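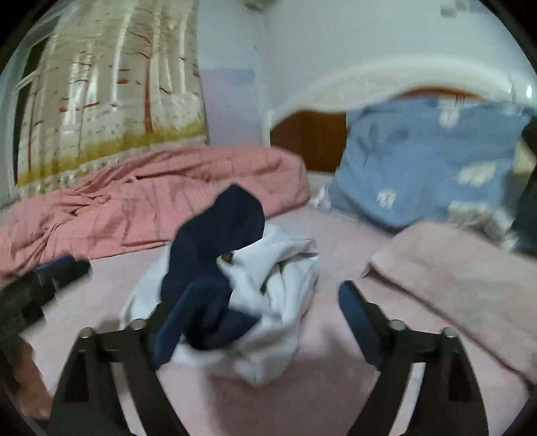

Chapter 7
Teaching by Demonstration: Hand-Held and Remote Methods

7.1 Scope of the chapter

Chapters 5 and 6 treated the programming of motions whose targets are known in advance. Many household tasks do not meet that condition. A sock tangled with a white cloth on a bed has no fixed shape, and the two items may have to be lifted together before they can be separated. Writing a rule for every fold is impractical. A person can show the task in seconds.

Two ways of showing it are covered. In hand-held demonstration, the operator carries a gripper of the same geometry as the one on the robot and performs the task directly. In remote demonstration (teleoperation), the operator moves a leader device and the robot follows. Guiding the arm itself by hand is deferred to Chapter 8.

7.2 Terms

Demonstration: one recorded performance of a task, from the start pose to the release of the last item.

Action: the commanded change in gripper pose and jaw opening between two time steps.

Embodiment gap: any difference between the demonstrating device and the robot that changes what can be reached, seen or grasped.

Latency: the delay between the operator's motion and the motion of the follower. It applies to remote methods only.

7.3 Comparison of methods

Hand-held demonstration is quick and needs no robot on site. Its main weakness is that the operator's wrist can reach poses the arm cannot. Such segments must be found by a kinematic check and removed. Remote demonstration records only motions the arm has executed, but it is slower, and contact with soft material is hard to judge without force feedback.

The Gretley bedding set, compiled under Fotini Mitsotakis-Vlachou, is used in the exercises. It holds 550 hand-held demonstrations, of which 39 failed the kinematic check for the Akero arm. Section 7.4 derives that check. Section 7.5 then treats time alignment between the camera stream and the jaw encoder, starting from the sampling model of Section 3.2.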